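What we drink from

We moved into the apartment on Ulton Street in June with 8 boxes marked KITCHEN, and I would guess half of what was in them was cups. My roommate Minttu had hers, I had mine, and then my aunt Sandamali gave us a box of extras she had been keeping in her garage.

I sorted them over one long evening. The chipped ones went first. After that it got harder – I kept picking up mugs I hadn't used in years and putting them back on the keep side.

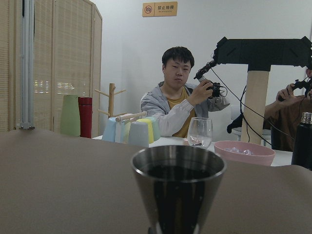
The rule we settled on was that anything we kept had to live out in the open. The cabinet over the sink is for plates now. If a cup doesn't fit on the mug tree or the table next to it, it goes in the donation bag.

I like plastic for every day, and the pastel ones weigh almost nothing. Minttu won't drink coffee out of plastic, so she uses steel. The thermos goes to work with me and comes home needing a proper scrub with a bottle brush.

We gave away about 40 pieces in the end. I do miss one blue mug from Branmont, where I went to college, and I may go back to the thrift store and see if it's still on the shelf.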